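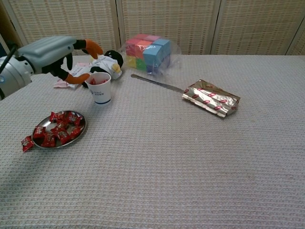
A plush penguin on a gray waffle-weave cloth.

Vonier patches certificate renewal fault

July 6, 2019 -- Vonier has released an update to its device management server that fixes a fault in the way certificates are renewed on enrolled laptops. The company lists it as a recommended update for all sites running version 2 of the server.

The fault was first reported in May by Atex, a reseller that looks after networks for small offices. When a laptop's certificate came within 20 days of its end date, the server asked for a new one using the wrong template name. The certificate authority turned the request down, and the laptop dropped off the network once the old certificate ran out.

Atex said some 200 laptops were affected at its customers' sites. Sakalauskas, a parts supplier, had 67 of them and went back to password logins while it waited for the fix.

The update also changes the error text. Denied requests are now logged with the template name and the name of the laptop -- the old log gave only a code.

Sites that use the Tiron add-on need to install the server update first and then restart the add-on. Certificates that have already run out are not renewed by the update, and those laptops have to be enrolled again by hand.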